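Progress report on the Skovo bench kit, second period
Prepared for Ewan Ruddock, Flirside equipment fund
Period covered: March to May

Summary

In this period we moved the Skovo kit from the first setup to regular use. The kit was bought from Korer with the money of your fund. We ran 205 handling attempts on three kinds of object: soft blocks, small circuit boards, and thin wires. The software is stable now. The part which still gives us trouble is the fingertips, and I explain this in section 3. We are inside the budget and we ask for one small change in it, described at the end.

1. What was delivered

Korer sent the second set of printed fingers in March, later than promised. The first set had a wrong hole spacing and did not fit the mounting plate, so Marius Voicu drilled it by hand and we used it like this for some weeks. The new set fits without changes. The manual is still only in draft. Two chapters are missing, the one about calibration and the one about replacing the finger cable. I have written to Korer about both and they say the text is being translated.

2. Handling of soft objects and boards

The soft block tests went better than we planned. We set a limit on the closing force in the kit's own menu, and after that we did not need to change it from one object to the next. Raluca Dumitrescu wrote the test sheet and she kept it short, so that a student can fill it in during the run.

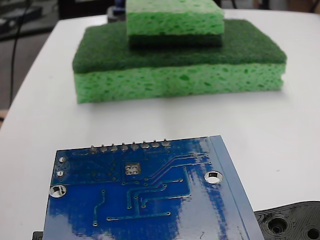
Soft objects and hard objects were separate tests in the first period, and you asked us in your comments to bring them closer to real work. We now keep both on one table. The two sponges stay stacked, the small one on the big one, with the two dark green scouring sides against each other, and the circuit board is handled in front of them with its solder side in view. The board is the harder object of the two. Its underside is glossy, and reflections are a problem for the kit's object finder, which sometimes takes a bright streak for an edge. We reported this to Korer in April. Their answer was to lower the exposure, and this helps on the board but makes the dark objects more difficult to find. For the moment we change the setting by hand.

3. Handling of wires

This is the part where we are behind the plan. The plan said 118 wire attempts by the end of May and we reached 100. The reason is mostly the time lost with the first finger set. The wires are also simply slow to work with. A grip which is good for a board edge is too wide for a wire, and the smooth printed tip lets the wire slide to the side when the arm turns. We compared the bare tip with a tip wrapped in tape, and Raluca prefers the tape. I agree with her, but tape must be changed often and I do not consider it a final solution. Stelmakh offers a rubber cap in the right size and we would like to try it.
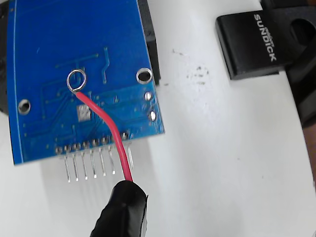 Ecaterina Gavrilă
Project lead, Skovo evaluation

Position of the wire matters more than we expected when we wrote the plan. When the red wire lies across the row of pins and is held just below the board, the tip has very little free space, and the operator must come in low over the table. The kit's path planner does not like this approach. It asks for more distance from the table than we can give, and then it stops with a warning. Marius found that the distance can be changed in the settings file, although the menu does not show it. We asked Korer to put it in the menu, because a school or a small workshop will not open this file.

4. Opinion on the kit so far

For boards and soft objects I would recommend it already. For wires I would wait. The price is fair for what is in the box, but a buyer should know that the fingertips are a part which wears and that spare ones are not included. Support from Korer is polite and somewhat slow, we waited roughly 2 weeks for most answers.

5. Next period and request

We will finish the missing wire attempts first and then repeat part of them with the rubber caps. Margareta Vlad will check the test sheets before they are sent to you, as she did this time. We ask for permission to move the unused travel money to spare parts. The total stays the same. If you agree, please confirm to Margareta by e-mail and she will prepare the form.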